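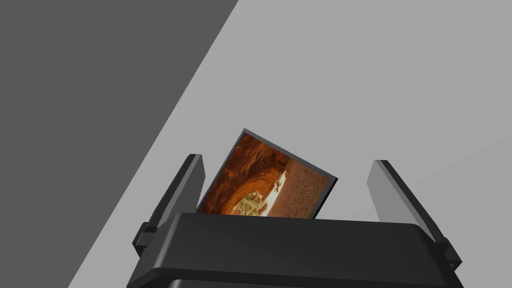
How often should the finger screws on a parallel gripper be checked?
Every 300 hours of arm time, and again after any hard contact with furniture.

Thread: Gripper care on a two-arm cell (Hiven section)

flerum_bench wrote:
The answer pinned on top is from the Hiven sheet. I find it too long an interval. On our cell the left finger had play after 92 hours. I now check both sides each time I change the pads.

Umum wrote:
I do not agree. If the screws come loose so early, the thread was not clean when you put them in. Clean it, dry it, use a small drop of thread lock and leave it 12 hours before you run the arm. Then 300 is fine.

flerum_bench wrote:
The thread was clean – I did it myself. But I admit I did not wait 12 hours.

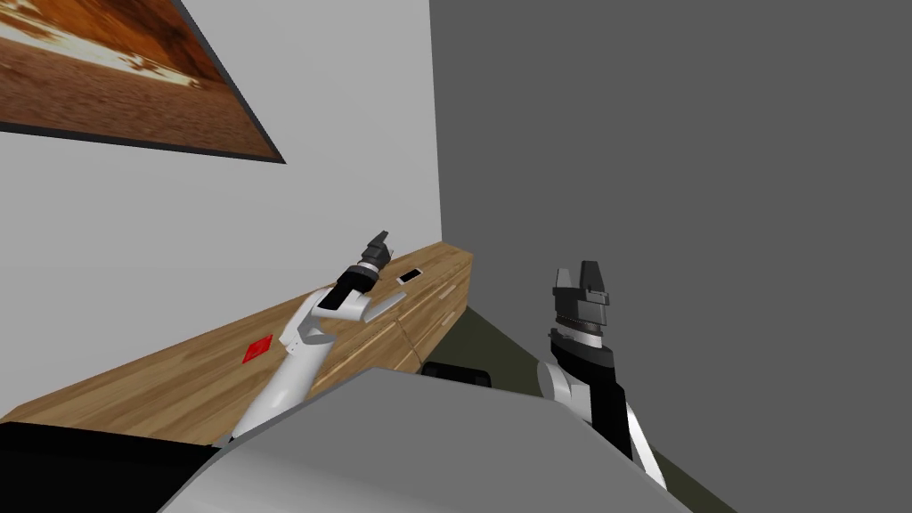
Sýkora workshop, 05/03/2020

oliveroom wrote:
I would like to add something about the layout, because it decides how much the fingers suffer. Our robot stands beside a long wooden counter, and the left arm has to work over it. The phone is in the far part, near the corner of the walls, and the red piece is more to the left. When the approach height is set too low, the fingertips touch the wood at the far end first. We raised the approach point in December and the pads last longer now.

Umum wrote:
Good point, but a higher approach is also slower. I would correct the base position first and only after that change the height.

oliveroom wrote:
We did the base first. It was not enough for us.

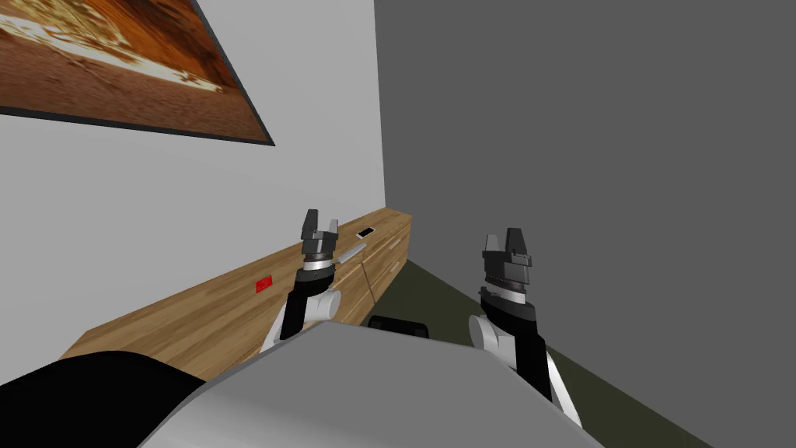 Both grippers open and pointing up, silver utensil near the left one.

flerum_bench wrote:
Thin metal things are the worst case for me. The fingers must go very close to the surface, so any play is seen at once. Do you close with full force for these?

oliveroom wrote:
No, half force. And I zero both grippers every 1000 cycles, with nothing between the fingers.

Umum wrote:
Zero them after each pad change too. This I think we can all accept.

flerum_bench wrote:
Yes to the zero. For the 300 hours I still say no. I will do the thread lock again, wait the full time and write the result here.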